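Bomonberg Programme: Teaching Manipulation by Demonstration
Progress report, work package 3, period ending June
Prepared by Gwenaël Pons for Lucienne Gaillard, programme office

12 shares | 0 comments

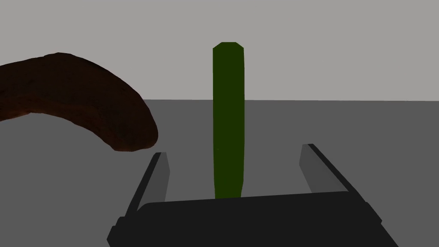

The period covered by this report was spent on the simulated half of the work package. Remote-control demonstrations were recorded in the simulator, the recording format was fixed, and a first set of policies was trained from the result. Work on the physical arm at the Cinden site is behind plan and is dealt with under Delays.

1. Demonstration collection

The target for the period was 200 accepted demonstrations of the single-object pick. The target was met. A demonstration is accepted when the operator closes the gripper on the named object, lifts it clear of the floor and holds it until the episode timer ends. Episodes in which the object is pushed over and then recovered are kept but carry a separate label. Gaspard Moulin asked for this at the last review, as he expects recoveries to be useful later and we have no cheap way of producing them on demand.

Object set A contains simple shapes: upright cylinders, boxes and a few rounded solids. Object set B contains curved and uneven shapes with rough surfaces. All 200 demonstrations used a target from set A. Set B objects were loaded as distractors in part of the collection and were never the target. Set B picks are planned for the next period.

The simulated floor and background were left plain grey throughout. Textured backgrounds were tried for one afternoon and withdrawn, as the renderer dropped below the rate needed for comfortable remote control. Colette Carré has since moved texture loading out of the control loop. The change is in review and has not been used for any recorded data.

2. Operator interface

Operators drive the gripper with a hand controller and see the view from the wrist camera. At the start of the period they also had a fixed overhead view. This was removed after the first week. With both views available, operators steered almost entirely by the overhead one, and the resulting demonstrations contained movements that could not be explained from the wrist view alone. A policy trained on the wrist view had no means of learning them. Episodes recorded with the overhead view were discarded and do not count towards the total.

Removing the overhead view made the task harder for the operators. The main difficulty reported was judging depth on approach, particularly with a narrow upright object, where the apparent width changes little until the gripper is close. No shadows are drawn on the floor in the present configuration, so that cue is missing too. Two remedies were considered:

- drawing a simple shadow beneath the gripper and each object;
- a tone in the operator's headphones that rises as the gap between the fingers and the nearest surface closes.

The tone was rejected on the same grounds as the overhead view: it gives the operator information the policy does not get. The shadow is available to both and will be added.

Five operators took part. Each completed a practice block before recording, and practice episodes were not kept. Differences in style between operators remain large. One approaches with the fingers fully open and closes late; the others adjust the opening on the way in. We have not asked anyone to change. If the difference proves harmful in training we will write a short operator guide and record again.

3. Training and evaluation

Policies were trained on the accepted set using the learning code supplied by the Pretau team, without changes other than the input size. Evaluation was run on 96 held-out starting positions using set A targets. Success is judged by the same rule as for demonstrations.

Nadège Guérin ran the evaluation and has filed the full table with the project records. Three points from it should be noted here.

First, failures are mostly late failures. The gripper reaches the object and lines up with it, then closes too early or with one finger touching first, and the object tips.

Second, the presence of a distractor near the left finger on approach causes hesitation. The policy slows, and in the worst episodes it stops until the timer ends. The same starting positions with the distractor removed give a normal approach. The operators did not hesitate in comparable cases, so the behaviour was not copied from them. Our present view is that too few demonstrations include a distractor close to the gripper, and that the policy treats it as something unfamiliar. More such episodes will be recorded before any change is made to the model.

Third, training on the recovery episodes as well as the clean ones made no difference that we could separate from variation between training runs. The question stays open.

4. Delays

The gripper fingers ordered from Saengthong arrived with the wrong mounting pattern and were sent back. Replacements are confirmed but not yet delivered. Until they are fitted, the physical arm cannot be used for demonstrations, as the existing fingers do not match the geometry of the simulated ones and any comparison would be of little value.

Hand-guided demonstration, where the operator holds the arm and moves it directly, depends on the same parts and has not begun. Moulin has used the time to write the gravity compensation settings and to test them with the bare wrist. They will need to be repeated with the fingers mounted.

5. Spending

Spending on staff is in line with the plan. Equipment is under plan by the value of the returned fingers. No transfer between headings is requested.

6. Next period

- Record set B picks by remote control, wrist view only.
- Add floor shadows and repeat a small part of the set A collection for comparison.
- Record further set A episodes with a distractor close to the gripper.
- Fit the replacement fingers and begin hand-guided demonstration at Cinden.

We ask the programme office to confirm whether the hand-guided results may be reported one period late. An answer before the planning call on Tuesday would allow Carré to book the arm.

Contact: Bomonberg programme office | © Bomonberg project partners | Back to top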